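Litano Under-Sink Water Filter
Installation and Set-Up Guide

Section 4: Connecting the Filter and First Use

Read this section in full before closing the supply valve. The mounting bracket must already be fixed to the cabinet wall as described in Section 3. If the bracket moves when pulled by hand, tighten both screws before you continue.

The Litano fits a single cold water line. Do not connect it to a hot line, to a line feeding a dishwasher, or to a line shared with an ice maker unless the Boström splitter kit has been installed first.

4.1 Shutting off the water

1. Close the cold water valve under the sink by turning it clockwise until it stops.
2. Open the cold tap and leave it open until the flow ends.
3. Place a shallow pan and a dry towel under the valve outlet.
4. Loosen the tap hose at the valve with an adjustable wrench. Hold the valve body with your other hand so that it does not turn in the wall.

CAUTION: If the valve does not close fully, stop and shut off the water at the main. Do not force the handle.

4.2 Fitting the adapter

1. Check that the rubber washer is seated flat inside the adapter.
2. Thread the adapter onto the valve by hand. It should turn freely for the first few threads.
3. Tighten a further quarter turn with the wrench.
4. Attach the loosened tap hose to the adapter outlet marked OUT.

NOTE: Do not use thread tape on this joint. The washer makes the seal, and tape can keep it from seating.

4.3 Cutting and connecting the tubing

The blue tube carries unfiltered water to the filter head. The white tube carries filtered water to the tap. Both are supplied longer than most cabinets require.

1. Hold each tube along its intended path and mark the length. Allow an extra 4 inches for cartridge changes.
2. Cut the tube square with a tube cutter or a sharp utility knife. Scissors flatten the end and will cause a leak.
3. Push the blue tube into the inlet port until it stops, then push again. The tube travels a short distance past the first stop.
4. Repeat with the white tube at the outlet port.
5. Pull back on each tube. It should not move.
6. Slide a locking clip behind each collar.

Avoid tight bends. If a tube kinks, cut out the kinked part and reconnect it, or replace the tube. A straightened kink will weaken with time.

4.4 Inserting the cartridge

Two cartridges fit this filter head. The Ida cartridge is for city water. The Cliltutden cartridge is for well water and has a gray collar. They are the same size and use the same lock.

1. Remove the plastic cap and the foil seal.
2. Wet the two O-rings with clean water. Do not use grease or oil.
3. Line up the arrow on the cartridge with the open lock symbol on the head.
4. Push up and turn to the right until the arrow meets the closed lock symbol.

4.5 Flushing

1. Open the cold water valve slowly.
2. Check each joint for drips. If a joint drips, close the valve and repeat the steps for that joint.
3. Open the filtered tap and let the water run for 10 minutes.
4. Close the tap, wait 20 minutes, and check all joints again with a dry paper towel.

Gray or cloudy water is normal during the first flush. Discard it. If it is still gray at the end of the flush, repeat step 3 once.

4.6 Setting the cartridge timer

1. Press and hold the button on the filter head until the light blinks.
2. Release the button. The display shows 183, the number of days until the next cartridge change.
3. Press the button once to confirm.

The timer must be reset each time a cartridge is replaced. It does not measure water use. In homes with heavy sediment, change the cartridge when flow at the tap drops noticeably, even if days remain on the display.

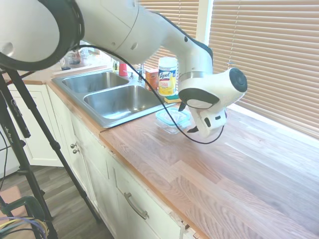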